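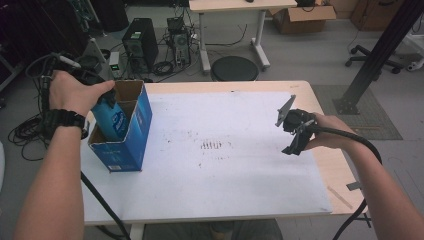
Light wooden table under white paper, open blue box at left.

Aster Building, ground floor and stockroom
Monthly safety walk-through – May
Walked by: Cheuk-hei Chung
Comments read and added to by: So-ying Yeh
Marks used: OK / Fix / Ask

ENTRANCES AND WALKWAYS

Front door opens fully and closes by itself: OK
The new closer is wonderful. No more slamming, and it latches every time, even with the back door propped open and a draft coming through.

Back door clear inside and out: Fix
Two flattened pallets leaning by the hinge side. They don't block the door but they would slide if someone bumped them. Moved them to the fence myself, so please keep them there until pickup.

Main aisle clear from wall to wall: OK
Best I have ever seen it! Whoever swept behind the rolling cart, thank you.

Floor mats flat, no curled corners: Fix
The mat by the sink is curling again. Tape lasted less than a month. I'd love to just buy a heavier mat.
S.Y.: Go ahead and order it. Get the one with the beveled edge.

Stairs to mezzanine, handrail tight: OK
Third tread still creaks. I got down with a flashlight and looked at the bracket and both screws are snug.

FIRE AND EXITS

Exit signs lit: OK

Emergency lights, push-to-test: Fix
Hallway unit came on bright. Stockroom unit came on and faded while I was still holding the button. Needs a battery.

Extinguishers on hooks, pins in, gauges in the green: OK
All 3 checked and the tags initialed. The one by the loading door was hiding behind a coat last time and the coat has found another home, hooray.

Nothing stored in front of the electrical panel: OK
The yellow floor tape is doing its job beautifully. I'd like to do the same thing in front of the water shutoff.

Heaters: Ask
There is a small space heater under the front desk, unplugged. Are we keeping it over the summer? If so it should go up on the shelf with the cord wrapped.
S.Y.: Shelf, please. We'll talk about it in the fall.

SHELVING AND STORAGE

Uprights anchored to wall: OK
Gave every bay a good shake. Bay 6 used to wobble and now it doesn't move at all.

Load labels posted and readable: Fix
The label on the long bay says 700 lb per shelf, but the last zero is nearly rubbed off. That is a bad number to have to guess at! New label, with clear tape over it this time.

Heavy items at waist height or lower: Fix
The Hsueh cartons are back on the top shelf. I know they fit nicely up there. They are also the heaviest thing we carry, and the step stool is no place to be holding one. Please swap them with the Revell kits, which are light and don't mind the height.
S.Y.: Swapped the same afternoon. It looks better too.

Step stool feet and locking bar: OK
All four rubber feet present. Wiped the treads.

WORK TABLES AND CUTTING TOOLS

Tables steady, no splinters or lifted edges: OK
Ran a rag along every edge and it never caught.

Box cutters retract and are put away closed: Fix
One in the pencil cup had the blade out. The spring sticks when there is tape gum in the slide, so I cleaned it and it works now. If yours starts sticking, bring it to me – cleaning takes a minute and I enjoy it.

Used blades in the metal tin, not the trash: OK
Tin is half full.

Task lighting working: OK
The daylight bulbs make such a difference. I could read the small print on a shipping label without tilting it.

Power strips not chained together: OK

FIRST AID AND CLEANUP

Kit stocked: Fix
Finger bandages are down to the last sleeve. Restock to 12. Burn gel is fine, tweezers are back where they belong.

Eyewash bottle sealed and in date: OK

Spill supplies: Ask
The absorbent bag is the one left over from the Sinusau job and it has no date on it. Does this stuff go stale? I would like to find out before we need it.
S.Y.: I'll call the supplier and write the answer on the bag.

STILL OPEN FROM THE LAST WALK

Loose cover plate by the copier: done
Dripping faucet: done, and the cabinet underneath has dried out nicely
Second key for the roof hatch: still waiting on the locksmith
Mirror at the blind corner: bought, not hung. I have the anchors and can put it up any day before 3 p.m.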